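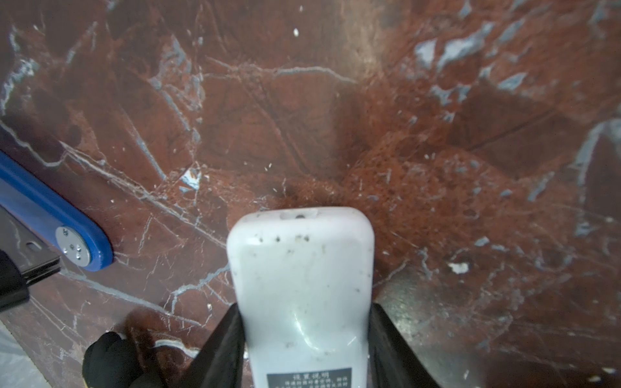 By the Home & Repair Editor
22 December 2024

Filed under: Home Life / Fix It or Bin It

Every house has the drawer. Ours is in the hallway and it no longer shuts. Remotes for TVs we gave away. A charger for a phone from two phones ago. Keys, dead batteries, a Fatix manual in 13 languages for a fan heater that left in August.

I gave myself one evening to clear it. Took 6, and I skipped dinner on two of them.

The trouble is the plastic stuff. Paper you can toss. Clothes, somebody wants them. But small white plastic things with a battery slot and no name? You keep them. What if it runs the blinds. What if it's the only way to reset the boiler. So back in the drawer it goes, for another year, getting grubbier.

Some rules that worked for me. Batteries out first, all of them, into a jar. Leaky ones in a bag on thier own. Then try each thing once on everything in the house that has a plug. Does something beep? Tape a label on it, write the room. No beep, into the maybe box. The maybe box gets a date on the lid and goes up high, and if you haven't climbed for it when the date comes round, out.

Cleaning is worth doing before you decide. Slightly damp cloth, drop of dish soap, cotton swab for the edges. Never spray straight onto it. I saved a Kirenine thermostat control that way, the buttons were just stuck with jam or something like jam.

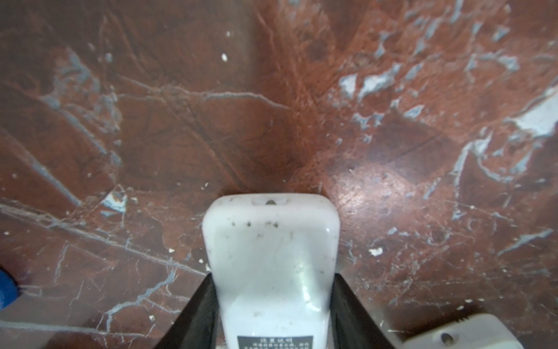

Not everyone agrees with the box. Throw it all out on day one, one reader wrote after my last column, because a box with a date on it is only a second drawer. Fair. But I did climb up for mine, twice, once for the garage opener.

Then there's where it all goes. Most towns take small electronics somewhere, ask at the library if the website is useless. When I lived in Riihimäki there was a bin near the shops, you dropped your bag in on the way to get milk. Here it's a drive. Save up a full bag and go once.

Final score: drawer shuts. One shelf in the closet doesn't, but that's next month.

COMMENTS

mossy_gate: 6 evenings?? I have a whole garage. see you in 200 years

Vorkia owner: Keep the manuals! Mine had the reset code on the back page and the company wanted money for it.

pinto44: tried the jar thing. cat knocked over the jar. still a good tip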